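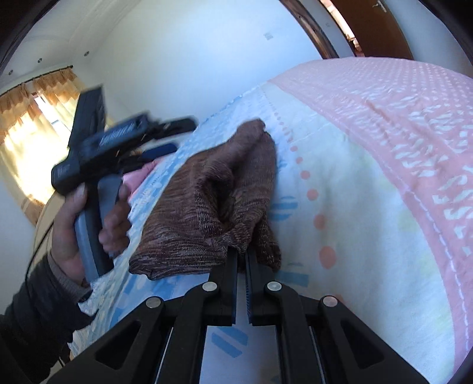

Folding and storing knitted throws on a made bed

Textiles and Bedding > Care and Storage
12 replies

zemurow_mill
Posted 2/12/20
Query on knits. I have a brown marled throw, brown and tan with a reddish fleck, which spends most of its life bunched up in the middle of the bed. Under it is a printed sheet, pale blue and white, and next to that a pink waffle blanket with a white wave border. I want a fold that fits a shelf 40 cm deep. The throw measures 132 cm on the long side and is nearly square. Thirds or quarters?

pegandline
Quarters. 132 divided by four is 33, so you have clearance at the front and back. Thirds gives 44 and it will hang over the edge.

Esico
Quarters puts three creases across a knit. I would roll it. A rolled knit has no hard crease and the diameter is easy to adjust by folding in half first.

pegandline
Rolling is fine for one throw. Stack anything on top and the roll flattens into an oval, and then you have creases anyway, in places you did not choose.

Esico
Then do not stack anything on top.

guthrie_lane
Before either of those, lay it flat and let it relax. Marled yarn hides distortion because the colour is already broken up, so you can fold a skewed throw and not notice until the corners fail to meet. I square mine against the edge of the mattress. Pull from the corners, never from the middle of a side.

zemurow_mill
Useful. Does the waffle blanket want the same treatment?

guthrie_lane
No. Waffle weave has its own depth and does not like pressure. Fold it loosely, put it at the top of the pile and keep the border on the outside so the stitching is not bent back on itself.

husto_user5
Disagree about the border. Mine goes inside. An outside border catches on the shelf every time it comes out, and stitching wears faster from snagging than from a soft fold.

guthrie_lane
Depends on the shelf. On slatted shelving I would agree with you. On a smooth board there is nothing to catch.

pegandline
Also, shake the throw out away from the bed first. Brown fluff on a pale sheet means a second job with the lint roller.

zemurow_mill
Shelf is a smooth board. I have gone with quarters for the throw – long side first, then the short side in half – and it sits at 33 cm with room to spare. Waffle on top, border out for now.

Esico
Refold it along different lines in April or the creases will set.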